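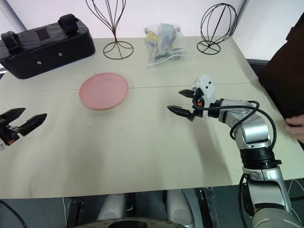

## Gap between two table boards, fill it or leave it?

posted by **hallell_kitchen**, 2020-04-11

Got a big light table, top is two boards butted together. Seam down the middle, very faint when I bought it in October. Now I can feel it with a fingernail and crumbs get in. Worse since we put the heating on over winter. Bought secondhand from the Tedano shop, no paperwork, so no idea what finish is on it.

Tried a bit of candle wax, came out again in 3 days. Do I fill it properly or will that just crack? Don't want to sand the whole top. Also is it going to keep opening up? Underneath there are metal brackets with screws, 11 of them, one is missing.

---

**Verkus**

Don't fill it yet. Wood shrinks when the air is dry, heating does that. Comes back a bit in summer. If you pack it with hard filler now, the boards have nowhere to go when they swell and you get a ridge, or the filler gets squeezed out.

What I'd do:

- get the missing screw replaced first, same length as the others, NOT longer or you'll come through the top
- look at the bracket holes. Slots are good, they let the top move. If they're round holes and done up tight, slacken them a quarter turn
- clean the gap with a dry toothbrush, no water
- wait till it's been warm for a few weeks, then look again

If you still hate it after that, soft wax stick in a matching colour. Not candle wax, too slippery. Rub it in, leave it overnight, scrape level with an old bank card. It will need redoing now and then, takes five mins.

Mine's a similar age and goes in and out every year, stopped noticing tbh.

---

**sam2139**

just use wood glue and clamp it?? did mine, been fine

---

**Venkataraman**

Careful with the glue idea. Works if the faces are bare and clean, but yours has had wax in it and glue won't stick to wax. You'd have to take the boards apart and plane the edges. Big job for a crumb gap.

Agree with the wax stick. Only thing I'd add, test the finish somewhere hidden before you rub anything on top. Dab of white spirit on a cloth, underneath edge. If it goes dull or sticky it's probaly an oil or wax finish and you can just rub the seam with 300 grit and re-oil that strip. If nothing happens it's likely a varnish, so leave the sandpaper alone, you'll get a pale stripe.

And keep it away from the radiator if you can. Ours was right up against one and the gap was almost wide enough for a coin.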